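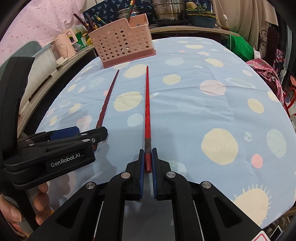 Projects / Household Objects / Chopsticks
Overview Files Notes Changes

# Millelthorpe Chopsticks

Welcome! Millelthorpe is a collection of pictures and notes on chopsticks and chopstick-like sticks, put together for anyone who enjoys small tableware as much as we do. It grew out of the Brinari cutlery list, where the chopstick pages kept getting longer until they needed a home of their own.

## What's inside

- `pictures/` — 258 pictures, many with the sticks laid on printed cloth
- `notes/` — a short text file for each picture
- `colors.txt` — the color words we use, with cross-references

Red is our favorite part of the set! There are bright reds, dark reds and deep maroons, and they can look very different side by side. One bright red stick has a glossy, slightly wavy middle, then a brownish-gray patterned metallic band, then a darker red butt end. Its neighbor is dark maroon with a thicker handle that looks twisted. We file them as `red-banded` and `maroon-twist`, and they are not listed as a pair.

## How the notes are written

Each note starts at the tip and works back to the butt end. Bands get their own line. Please write "metallic" for the look of a band and leave the metal out unless you have the maker's sheet — we had 19 notes to fix after the February update.

Cloth goes on the last line. For the light blue one with planet and bubble shapes, use `blue-planets`.

## Known gaps

Only 6 notes give a length. The Kofler and Grurness folders still use the old color words.

## Changes

17 December 2002 — band lines added, `colors.txt` sorted, duplicate maroon entries merged.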